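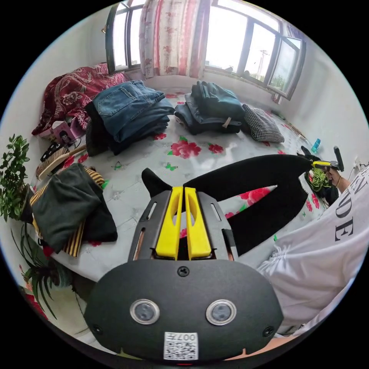
**Laundry & Closets**

## Folding on the bed, and why I quit the dining table

I used to fold everything on the dining table. It's the right height, it's flat, and you can put a cup of coffee next to you. The trouble is that folded laundry on a dining table gets moved the minute anybody wants lunch, and in our house it gets moved to a chair, and then from the chair to another chair. So a few years back I switched to the bed. You have to finish if you want to sleep there!

My back complained at first. If yours does too, try kneeling on a cushion on the floor for the small stuff and standing up only for pants and sheets. Or pull the piles to the near edge and work sideways. I don't stretch across to the far side anymore.

### Start with the jeans

Jeans go first, always. They're heavy and they make a good solid bottom for the rest of the pile, and if you leave them until last you end up with a tower of T-shirts and nowhere to put the denim. My fold is nothing fancy:

- Button and zip them. Skipping this makes a lump.
- Lay one leg over the other with the back pockets facing out.
- Tuck the pointy bit of the seat in toward the legs so you get a straight edge.
- Fold the hems up to just under the waistband, then in half again (thirds if your shelf is shallow).

I stack them pocket side up because the pocket stitching is how I tell one pair from the next. Blue with blue, dark with dark. You can put a stack of jeans on top of the navy things if you're short of room, but don't do it the other way around with anything knitted underneath — the weight leaves creases in a sweater that take a day of hanging to drop out.

### Dress pants and anything black

Black pants are the ones I slow down for, because they show every crease and every bit of lint. I want the whole length laid out before I make a single fold, with someone holding the far end if there's someone around to ask. On the white quilted bedspread, with the black pair stretched out slantwise across those big red peonies, you can follow the outline of the leg all the way down, and I wouldn't fold dark pants on a dark cover if I had the choice. Watch out for tufted covers with little crystal buttons, though. They're pretty, but if you press down hard on thin fabric you can push the shape of a button right into it. Keep your hand light, or slip a towel under.
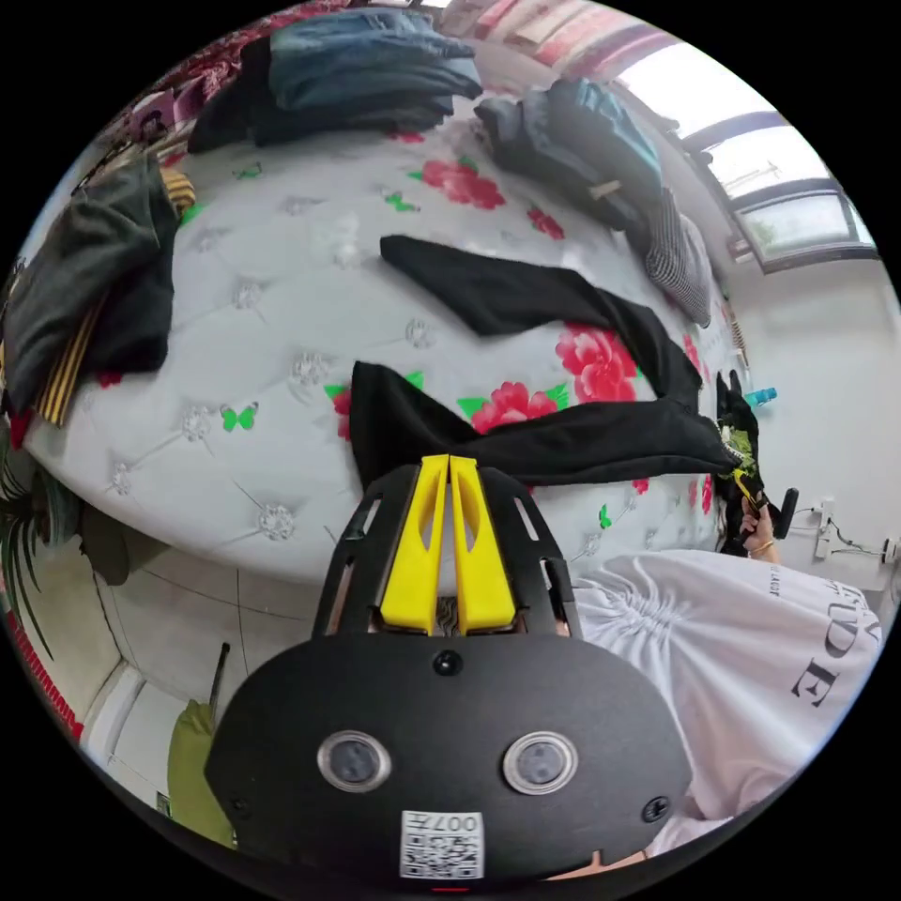

Lint is the next job, and I do it before folding so I'm not shutting the fuzz inside. A damp rubber glove works as well as the sticky rollers, and I stopped buying the rollers after I found one in a coat pocket with the coat stuck to it. Wipe from the waistband down in one direction. If the bedspread is light, like that white one under the black pants, give it a shake afterward or the dark fluff will be sitting there waiting for you at bedtime. Then match the inside seams, smooth the leg with the side of your hand, and fold once at the knee if they're going over a hanger, twice if they're going in a drawer.

### Piles around the edge

Keep the middle of the bed clear for folding and park the finished piles around the outside. I make one pile per shelf, not one per person, and it saves me sorting everything all over again at the closet door. Anything that still needs a button or a hem gets draped over the side where I'll bump into it.

I set the kitchen timer for 45 minutes on Sunday and whatever isn't folded when it rings goes back in the basket. I rarely run over now. Socks I do in front of the TV, and if you've got a good way of keeping pairs together in the wash, write and tell me, I've tried safety pins and I keep stabbing myself.

— Yupin Chantharasri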